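The Løken wire fruit basket: six months on the table
4 min read

I bought the Løken wire basket back in April after my old ceramic bowl got a crack in it, and I've been meaning to write it up ever since. It cost me 40 pounds from Postby, plus 2 for delivery, and I'll admit I sat on the page for a good long while before pressing the button. That's a lot for some bent wire! But I'd had a cheap one before and the welds went within the year, so I was ready to pay for something that held its shape.

Out of the box it needed a quick wash and a wipe and that was it. No feet to screw on, no leaflet. It does want something underneath if you've got a nice table (I have, and I'm fussy), so I put it on a round dark mat and there it's stayed.

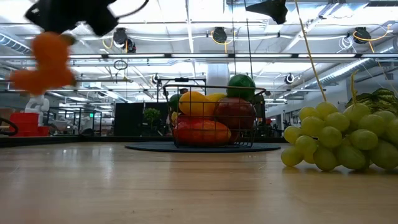
What I like best is the air. Fruit in a solid bowl sits in its own sweat, and by the time you find the bad one at the bottom it's taken its neighbour with it. With open wire you can spot a soft patch from across the room, and lemons in particular have kept far better for me. It's an easy thing to clean as well, a rinse under the tap and a shake, though do dry round the rim properly.

I was worried it would mark softer fruit, and it does a bit. Ripe pears come out with little lines on them if they're at the bottom of the pile. Grapes are fine as long as nothing heavy goes on top, so I lay them in last.
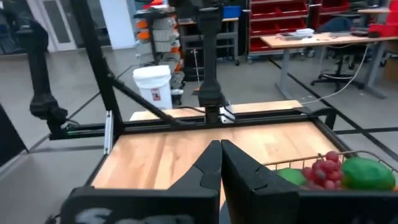 What it won't hold

A whole week's shop, basically. If you're feeding a big family you'll want the larger Mandach, which my friend Effie Rennie has and swears by, but it takes up half her worktop. I tip everything out on the table first and then decide what's going in. Apples and peppers always make the cut, while a cucumber is just too long to sit nicely and bananas are better off on their own anyway, so those stay out beside the mat with the grapes and whatever else hasn't found a home yet.
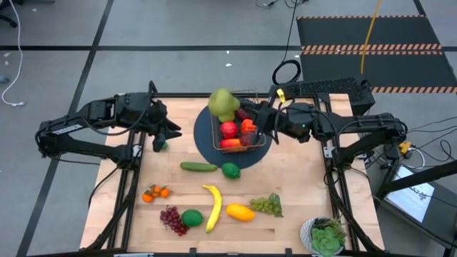
Would I buy it again? Yes, but I'd wait for a sale. I also looked at the Grosatov, with its taller sides, and decided I'd never see what was at the bottom. With this one the fruit sits right up where you can grab it, and a red apple at the front does look lovely through the wires. My only real moan is that it slides about on bare wood when it's half empty, so keep the mat.

Contact | © All rights reserved | Back to top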